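Handout 4: Racks, tubes, and the bench between them
Intro Lab Practice, section 2
Instructor: Lesego Mabaso. Bench supervisor: Busisiwe Fourie.

Read before the April practical. Bring it with you, since the pour table at the end has blanks you'll fill in at the bench. Last term's version had the discard steps in the wrong order, and several of you have an older sibling's copy. Recycle it.

## 4.1 What this week covers

Last week was glassware: what it's called, what it's for, and which pieces have volume marks you should believe. This week is smaller. We move liquid into tubes, stand the tubes in racks, and try to know an hour later which tube is which. It sounds like something you could do at age six, and in fact six-year-olds are pretty good at it. They haven't learned to be in a hurry.

You will use colored water for all of it. The colors are food dye. They stain cuffs and they stain the pale grout by the sink, which is a matter of some feeling in this building.

## 4.2 Vocabulary

**Rack.** Anything that holds tubes upright by their sides. Ours are clear plastic with rows of round holes. Clear racks let you check liquid levels without lifting the tube, so please stop lifting the tube.

**Beaker.** Wide, flat-bottomed, with a spout. A container for holding and pouring. The printed marks on a beaker are an opinion. If a protocol wants a measured volume, you use a cylinder or a pipette, and the beaker waits its turn.

**Tube.** Small, narrow, easily confused with its neighbor.

**Stock.** The liquid you take from. Stays in one place for the whole session.

**Aliquot.** A portion taken from stock. Pronounced AL-i-kwot. You will hear at least three other versions before you graduate, two of them from faculty.

**Discard.** Where finished liquid goes. It has a label. It is never the nearest open container.

## 4.3 Laying out a bench

Before you pour, decide where things live. The layout I teach is called the Pedon row, after the old Pedon annex where the benches were so narrow that a row was all you could fit. We moved out years ago and the row came with us.

The row, for a right-handed worker, runs left to right:

1. Discard
2. Finished rack
3. Stock beaker, slightly forward
4. Working rack

Left-handers, mirror it. If you share a bench with someone of the other hand, agree on a direction before you start and write it on the tape. Khanyisile Tshabalala and her partner lost most of an afternoon to this last year, each of them tidying the other's finished rack back into the working position.

A few notes on the row.

The stock beaker goes forward because you'll reach for it more than anything else. It also means your sleeve crosses nothing on the way. Students like to push it to the back, where it feels safer, and then reach for it over eight open tubes.

Racks sit with the long side toward you. Tubes fill from the left rear hole. If you have one tube, it still goes in a hole you can name. "Somewhere in the middle" is not a position, and I have read it in a lab notebook.

Leave a hand's width between racks. Two racks touching will be treated by a tired brain as one rack.

Color helps less than you'd think. Red and blue are easy to tell apart. Red and red-orange are easy too, right up until you have one of each in separate racks and someone asks you across the room which was which. Position and label first. Color is a bonus.

Look over the bench below and decide how much of the row you can find in it. Then decide what you'd want on tape before you'd be willing to pick anything up. 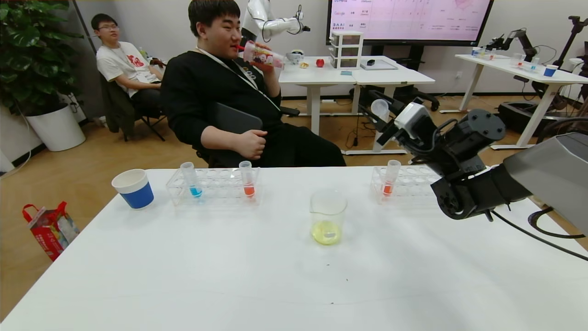

## 4.4 Cups

A paper cup is a perfectly respectable thing to have on a practice bench. It's cheap, it stands up, and nobody weeps when it gets crushed. It also looks like something you drink from, for the excellent reason that it is.

So, the rules on cups:

- On the bench, every cup is a lab cup. It doesn't matter how it got there.
- A lab cup never goes back to being a drinking cup. It does not get rinsed and forgiven.
- Drinks stay off the bench entirely. At practice sessions with dyed water, you may have one at the chairs. At real wet sessions, drinks stay outside the room.
- If you've lost track of which kind of cup you're holding, it's a lab cup.

Pale yellow liquid in a beaker deserves its own line. It could be dilute dye. It could be buffer with indicator, or somebody's weak tea. You can't tell by looking, and the approved method of finding out is to read the label. When there's no label, it goes to discard and the owner gets to be annoyed with you. I'll take your side.

## 4.5 Labels

Tape on the rack, ink on the tube. Both, every time. Tubes leave racks, and then the tape is describing a hole.

A tube label carries:

- your initials
- the tube number
- contents, in a word or a code from the list on the wall

It does not carry "test," "new," "new 2," or "final." Bongani Sibiya keeps a drawer of tubes marked "final" that he has collected from the cold room over the years. He will show it to you if you ask, and for quite a long time if you don't stop him.

Write before you fill. A full tube is harder to write on, and you'll tip it toward yourself to get the angle.

Numbering: use the full sample number from your sheet. If your sheet says 1279, the tube says 1279. It doesn't say 79 on the grounds that all of them start with 12. They don't. The sheet also has 904 on it, put there on purpose.

## 4.6 Pouring and pipetting into small tubes

For the practical you'll move 800 microliters per tube with a pipette. Direct pouring from the beaker comes first, as an exercise, so that you appreciate the pipette.

**Direct pour**

1. Tube in the rack. Hands off it.
2. Spout over the opening, close but not touching.
3. Tip slowly until the liquid reaches the spout, pause, then continue.
4. Stop early. Surface tension will hand you one more drop than you ordered.
5. Wipe the spout before you set the beaker down.

Expect to miss. Put a paper towel under the rack and move on with your life.

**Pipette**

1. Set the volume, then read it back aloud to your partner. This feels silly for one session.
2. Press to the first stop before the tip enters the liquid.
3. Tip just under the surface. Release slowly.
4. Touch the tip to the inside wall of the beaker to shed the hanging drop.
5. Into the tube, tip against the wall, press to the first stop, then the second.
6. Withdraw while still pressed. Release once you're clear.
7. New tip for each color. Same color, same tip is fine today and won't be next month.

If you need to hold a tube while you work, hold it near the top, tilted slightly, opening away from your face and from your partner's. Put it back in the same hole. If you can't remember the hole, go back to 4.3 and think about what you've done.

## 4.7 The rest of the room

Marks come off for the bench, but they also come off for the floor around it. Bags go on the shelves by the door. Jackets go on the hooks, though I've given up on chair backs and will only deduct if a sleeve is touching the ground. Tablets are allowed for reading the protocol. They go on the stand or in your bag, since a tablet under the arm will be on the floor by the end of term.

The plants are Fatima Dlamini's. They are not discard.

## 4.8 Pour table

Fill in at the bench, in ink. Cross out errors with one line so I can still read them; I enjoy reading them.

| Tube no. | Color | Rack and hole | Target (µL) | Weighed (mg) | Initials |
|---|---|---|---|---|---|
| 904 | | | 800 | | |
| 1279 | | | 800 | | |
| own choice | | | 800 | | |

For dyed water, take one milligram as one microliter. Tare the empty tube first. If your number comes out negative, you've weighed the tube twice and the water never.

## 4.9 To hand in

- The completed table
- A sketch of your bench at the start and at the end, with positions labeled (stick drawing is fine, shading is not needed and slightly worries me)
- A short paragraph on any tube you couldn't account for

Written answers, half a page each:

**a.** Your partner steps out and you find two racks, each with a tube of reddish liquid, no tape on either. Describe what you do in the first minute, and what you write down.

**b.** Redraw the Pedon row for a bench half as wide. What moves, and what refuses to?

Papers go in the Fesus tray outside the prep room. The Hetus tray next to it belongs to the second-year course, and things placed in it are graded as second-year work.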